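3.2 Collecting the drawer episodes

The tidying portion of the Orar set was gathered in homes and offices, on the theory that a policy trained on a clean bench learns mostly about clean benches. Participants wore the head camera, were given a one-line instruction and were otherwise left alone. Our first protocol, drafted by Oluf Ketilsson, ran to 30 numbered steps and specified which hand should close the drawer. Participants read it politely and then did whatever they normally do. The protocol now fits on an index card.

The instruction for the episodes discussed in this section was "put the small packs away neatly." We left "neatly" undefined. Annotators at Vatside were asked to mark the moment at which each item reached its final position, and discovered that people have a generous notion of final. A pack may be set down, squared against its neighbour, reconsidered, and squared again. We label every such contact as a separate adjustment and do not attempt to judge whether it was needed.
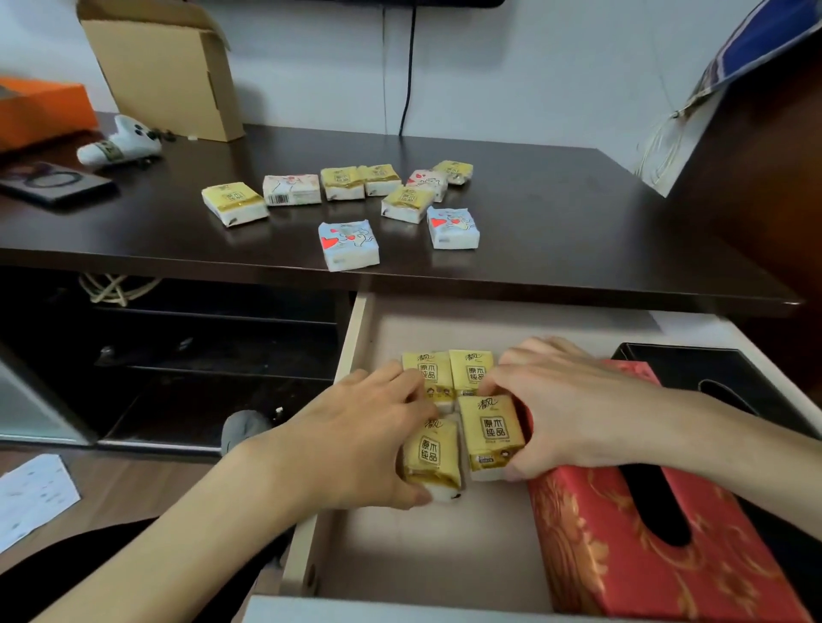
Figure 4. Head-camera view from a drawer episode. Four yellow packs are being arranged two by two in the open drawer; nine more, in mixed wrappers, are on the desk.

Figure 4 is typical of the material in two respects. Both hands are on the packs at once, which our earlier single-arm action format had no way of expressing, and the drawer already holds other things, in this case a red tissue box and a black holder. Montserrat Robles argued early on for leaving such occupants in place. The alternative was to have participants empty their drawers before filling them, a request that went over poorly in piloting.

Soft packaging caused most of our grief. The wrappers deform under the fingers and share a printed design across many items, so the tracker inherited from Clusstead would swap the identities of adjacent packs whenever a hand passed over them. It did so with high confidence. We eventually gave up on identity within a group of matching wrappers and scored the layout instead, treating any exchange of like for like as no change. Packs with differing wrappers keep their own labels throughout.

Of 300 episodes recorded under this instruction, 211 were kept. The usual ground for exclusion was a head turned away during placement, humans being able to put a thing in a drawer while looking at something more interesting. We retained episodes with pauses, second thoughts and visible clutter on the work surface. The Ingvarsson baseline was retrained on the same selection, and its results appear with ours in Section 5.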